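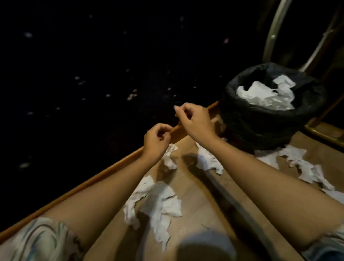
Posted by Seul-gi Sun, 2 Jul 2026 - 4 min read

Home Forums Company Histories Search Log in

Talstead Tack & Brad: when did the Kanmont works close?

I'm trying to pin down the last years of the Talstead Tack & Brad Company. They made carpet tacks, finishing brads and later hinge pins in the brick building by the river in Kanmont. My grandfather ran a heading machine there for 16 years. The county history says the plant closed in 1958 after Melis Wire bought the name. But I have a Talstead price list with a Kanmont address that shows a zip code, and zip codes didn't start until 1963. Does anyone have payroll records, ads or a city directory from that period?

dbianchini
The county history is wrong on a lot of the small factories. Melis bought the name and the wire drawing side in 1958. Tacks stayed in Kanmont under a lease. I have the 1964 directory and Talstead is in it, with 12 employees listed.

railspur_ed
I don't agree. A directory listing doesn't prove they were making anything. Plenty of firms kept an office and a phone for years after the machines went out. The rail siding was pulled up in 1959, and you don't run a tack plant without wire coming in by rail.

dbianchini
By then you could bring in wire by truck. Twelve people is too many for an office.

Seul-gi Sun
Ed, do you have a source for the siding?

railspur_ed
Track chart for the branch. It shows 200 feet of siding removed at the tack works. I can scan it next week.

oldbox_collector
I have a few Talstead boxes. The early ones are plain blue card with a paper label. The later ones say "Packed at Kanmont" where the early ones say "Made at Kanmont." I always took that to mean the tacks came from the Melis plant in Skesero and were boxed in the old building. That would fit both of you.

dbianchini
Could be. I'd want to see a date on one of those boxes before I gave up on the lease, though. My aunt said the heading machines were still loud when she was in high school, and she graduated in 1961.

railspur_ed
Your aunt may be right about 1961. That still leaves the zip code price list two years later.

Seul-gi Sun
The list has no date but it does have a form number, 1,046. If anyone has another Talstead form with a number near that, please post it. I'm going to the library in Kanmont in August and will look for the lease - Debora, could you send me the page number from the directory before then?

dbianchini
Will do. It's under manufacturers, not under hardware.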